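Tegan Trevaskis
September 17, 2021

1/ Ploleck moved its log pipeline off the hosted plan in July. I ran the migration. Notes follow, mostly on cost and on the parts of Flullora's documentation that were out of date when we started.

3 replies · 21 likes

2/ Starting point: 143 services writing JSON logs to one hosted index. Billing was per gigabyte ingested, with a separate charge for retention past two weeks. Debug lines made up most of the volume and were almost never queried.

14 likes

3/ We compared Flullora and Harahap. Harahap has the better query language. Flullora lets you put your own object storage behind it, and that decided the matter. Old segments sit in a bucket we already pay for and are read back on demand.

2 replies · 17 likes

4/ Flullora's setup guide tells you to run one collector per host. On small hosts the collector used more memory than the service it was watching. We run one per rack and forward over TCP with a disk buffer. Set the buffer limit explicitly. The default is unlimited.

6 shares · 38 likes

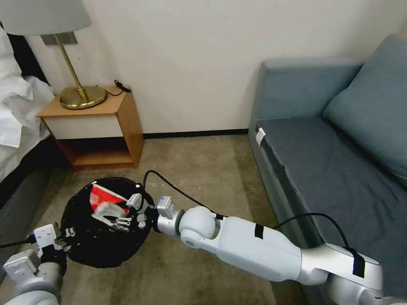

5/ Parsing was the slow part. 112 of the services used our shared logging library and needed one config change. The others had each invented a timestamp format. Two wrote local time with no offset. Those were fixed at the source, and I would do the same again before writing any parser rule.

1 reply · 19 likes

6/ Sampling: errors and warnings are kept in full. Info is kept in full for the payment path and sampled everywhere else. Debug is dropped at the collector unless a flag is set for that service. The flag expires after an hour, so a forgotten one does no lasting harm.

4 shares · 26 likes

7/ Alerts did not carry over. We had 196 rules in the old system and exported them as text. Leonie Maihi went through the list with each team and deleted any rule that had no owner. The survivors were rewritten by hand. The import tool exists but it drops grouping keys without a warning.

5 replies · 44 likes

8/ Query speed: recent data is faster than before. Anything read back from the bucket is slower, up to 2 minutes for a wide search over a month. Support staff noticed this and complained. We now keep the audit logs on local disk for longer, and the complaints have mostly stopped.

12 likes

9/ The bill is lower. Staff time is higher: upgrades, disk replacement, and one bad evening when a collector filled its volume and stopped forwarding. I have not yet put a fair number on the staff time, so I won't quote a saving.

2 replies · 31 likes

10/ Next is tracing. Ikham's agent is in staging on a few services and its overhead looks acceptable. Collector config, with hostnames removed, goes up once Leonie has reviewed it.

7 shares · 29 likes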